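Teaching block pickup: hand guiding or remote?

Brornell
44 demos recorded by remote control and the arm still drops down too close to the next block when they sit in a cluster.

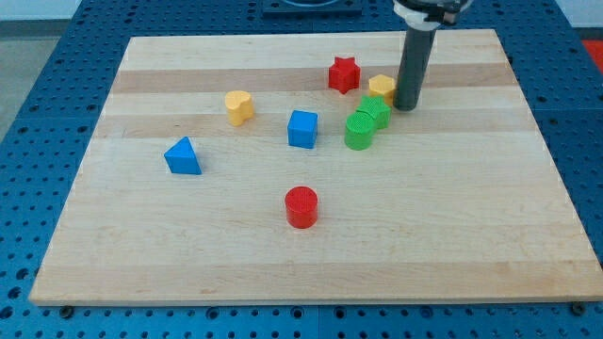

I keep the board at the same angle for each run. Should I start over with hand guiding?

waso_k
Yes. You feel the contact by hand – remote hides it.

Krishnan2000
Disagree. Your hands end up in the camera view. Record more clusters first.

Brornell
OK, trying clusters tonight, two or three blocks each.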